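4.2 Front-loading appliance

The second test site used the same arm with two controllers, Makska and Astik. Each ran the retrieval task 206 times with the long parallel fingers fitted. The door was opened by hand before every run, so the results cover reaching and grasping only.

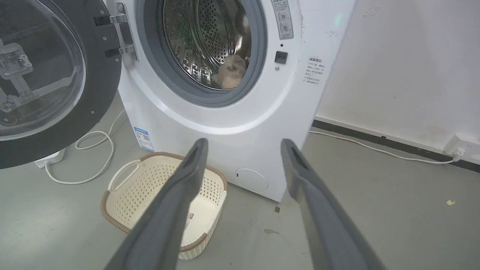 Figure 6. Wrist camera view, retrieval task.

Astik lost most of its runs at the drum opening. It planned a straight approach and tended to touch the gasket with one finger – usually the right – before the wrist had leveled out. Soft targets such as the beige plush toy in Figure 6 lie low against the drum wall, and a finger that enters high has to tilt down past the rubber to get to them. Makska splits the approach into 2 moves and made contact in only 20 runs. It was slower overall. Enda Daly repeated the Astik runs in June with a lower speed limit and found almost no change in gasket contact.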